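Kyung-hwa Myung
Posts on folding, mending and the general decline of my linen cupboard

1/
Saturday, and the job is green laundry. I own more green than any adult should. It began with one jumper and nobody stepped in.

2/
For those who missed the last thread: I'm going through every knitted and jersey thing in the flat and deciding whether it gets folded, hung, mended or sent to Ok-hee Yook, who cuts up anything cotton for her rag rugs and is frankly circling.

3/
T-shirts first. Heathered jersey hides a great deal. Tea, toothpaste, a small amount of paint. It does not hide having spent the week in a ball.
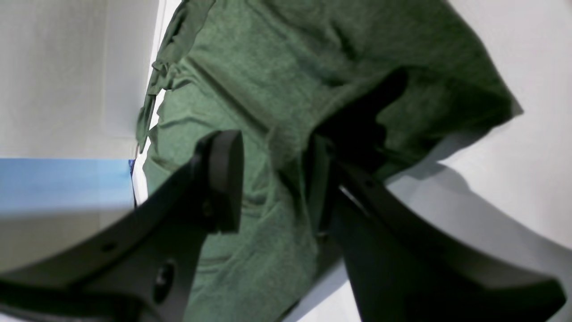
4/
My mother folded a T-shirt in the air in four seconds, talking the whole time. I have been shown this perhaps 400 times and I still end up with something like a pasty.

5/
The version I can manage: hold it by both shoulders, give it one hard shake, lay it face down, sleeves in, sides in, bottom up to the neck. If the hem is on the wonk at this stage, start again. It will only get more wonky.

6/
Min-kyu Hwang has replied to say you should roll them. Min-kyu rolls everything. His drawer looks like a bakery.

7/
Rolling is fine for travel, I'll give him that. In a drawer the roll slowly undoes itself and by May you have a drawer of loose sleeves.

8/
A word on hems. A cotton jersey hem that curls after washing is not ruined. Damp it, pull it straight along the stitching, press it from the wrong side. Do not iron back and forth as if sanding a door. I did this to a Sangate T-shirt and it now fits a wider, shorter man.

9/
The other thing with jersey is picking it up from the middle. Everyone does it. You get one tight gather in the centre and the rest goes wherever it likes, and then you spend a minute hunting for the neck hole. 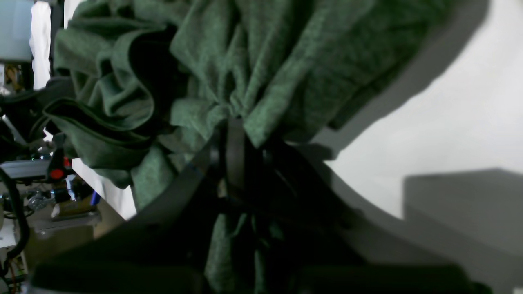

Last edited Saturday, 4.10 pm

10/
(Edited because I'd written "neck whole" and 457 of you were very kind about it.)

11/
Find the neck label, if it has one. If you cut the labels out because they itch, as I do, find the side seams and follow them up to the armpits. Undignified, but it works.

12/
Knitwear now. Never on a hanger. I hung a Fondwood cardigan for one winter and it came down as a dressing gown.

13/
Fold knits in thirds, loosely, heaviest at the bottom of the pile. If the pile leans, it's too tall. Santino Painemal keeps his to three and feels superior. He has, to be fair, three jumpers.

14/
Something thick and ribbed will fight you. It wants to be a bolster. Let it be a bit of a bolster.

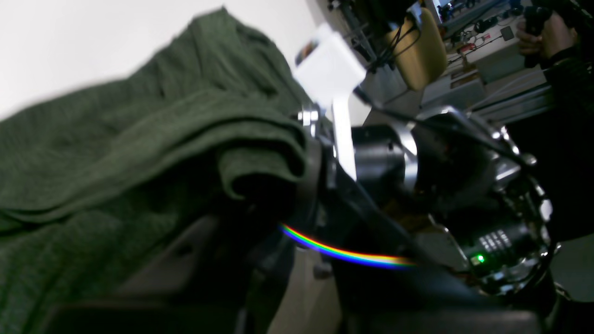 15/ WHAT STAYS AND WHAT GOES

Staying: anything with both elbows. Going: the one I've been calling "for gardening" despite having no garden. Ok-hee can have that by the weekend after next.

16/
Moth check while you're at it. Shake each one out over something pale and look at what falls. I found a bus ticket and a raisin.

17/
Someone asked what I store them in. A cardboard box that says Condis on the side. It has outlived two proper storage systems.

18/
Back tomorrow with socks, if I can face them.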